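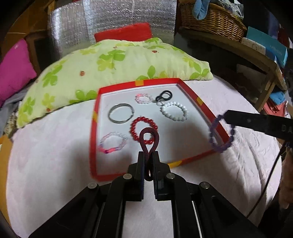 1st February
Bracelet restringing, Fukska batch, continued from last page.

Started later than planned. Went over the sample tray first: silver bangle, the small pink and white one, black rubber rings, pearl-look, glossy red, clear and pink. Purple and the maroon braided cord go with the same set. These are the ones we compare everything else against, so please put them back after looking at them. They stay in the red tray with the white floor. The lined wooden box is too deep and things get tangled in it.

The light colors are much easier to check on a dark cloth. The pearl-look bracelet on a white floor is hard on the eyes, and I missed a chipped bead on a similar one in October for that reason. Black cloth from now on for anything white or clear. White is fine for red, purple and the rubber rings.

Stock, counted with Kazue before lunch:
Finished bracelets, all colors: 33
Loose beads, clear: 2280
Loose beads, pink: 793
Elastic, thin: 2 spools, one opened
Elastic, thick: none, on order from Muria

The pink number is low. The last entry has enough pink for the whole batch, but that was written before we changed the pattern to put more pink on the lower side. Clear is fine until spring at least. Raelene to ask Matsuda whether they still have the same pink. If it's a new dye lot we want a few strands to look at before paying for a bag. The last lot looked right in the bag and wrong next to the old beads.

Elastic

Tried both knots again on the thin elastic, same length, same beads. The surgeon's knot held on every piece. The plain double knot slipped when the bracelet was rolled on over a wide hand. Kiyoshi thinks the double knot is good enough if you glue it. Maybe, but the glue makes a hard lump and the lump catches on sleeves. It also turned cloudy inside the clear beads on the test piece from last week. I would leave glue off anything clear and use it only where the knot hides in an opaque bead.

Pre-stretching makes a real difference. Pull the elastic slowly, hold, let go, do it again, then cut. Pieces cut straight from the spool went slack overnight and showed a gap between beads this morning. The pre-stretched ones had no gap. Will check the same pieces next week and write it under here.

Cut length: wrist plus three fingers' width for the small beads, plus four for the large. I keep writing this down on scraps and losing them, so it's now on the inside cover too.

Rubber rings

Shinji asked if we should keep selling these at all. They cling to each other and to dust, and they come out of the bag gray. Washed a handful in warm water with dish soap, rinsed, dried on a towel. Came up black again, but lint from the towel stuck to them. Second handful dried on a wire rack, no lint. Use the rack.

They also shouldn't be stored touching the pearl-look beads. Found a faint yellow mark on one strand where a ring had been lying against it in the drawer. Can't be sure the ring did it, but the mark was curved the same way. Moved the rings to a paper envelope by themselves. On the sample tray they are only out for short spells, so leave them to the back corner and keep a space between.

Braided cord

Maroon cord is good for the sliding style. Ends fray the moment you cut them. Things tried: clear nail polish, works but stiffens the end too far up. Tape and then cut through the tape, fine for threading, comes off later. Wrapping the end with sewing thread looks best and takes longest. Thanakorn did four wrapped ends while I did one, so he gets that job.

Don't use a lighter on this cord. We don't know what the fiber is, the supplier's slip only says "braid, round." I'll ask Muria in the same message as the elastic.

Bangles

Soft cloth only. The polishing paste leaves white residue on the inside edge and then somebody has to pick it out with a toothpick. Fingerprints come off with the dry cloth. Two of the Wellholm bangles have a rough seam that you can feel with a fingertip. Set aside, tagged, going back with the next return.

Sizes

Still no agreement on how to mark sizes. Stickers leave glue on the beads. Kazue's suggestion is a loop of colored thread, red for small and blue for large, no thread for medium. I like it except that red thread disappears on the red bracelets. Green, then? We have plenty of green. Going with green for small unless anybody objects by Tuesday.

Left to do

Restring the pearl-look strand with the stain, swap out the marked bead
Kiyoshi: new bead reamer, the old one is bent at the tip
Raelene: Matsuda, pink beads
Me: Muria, thick elastic and cord fiber
Thanakorn: wrapped ends, the rest of the maroon
Recheck the pre-stretched test pieces

Needle threader is missing again. It was in the lid of the thread tin on Thursday. If you have it, please put it back in the lid.

Added later: threader found, in the envelope with the rubber rings.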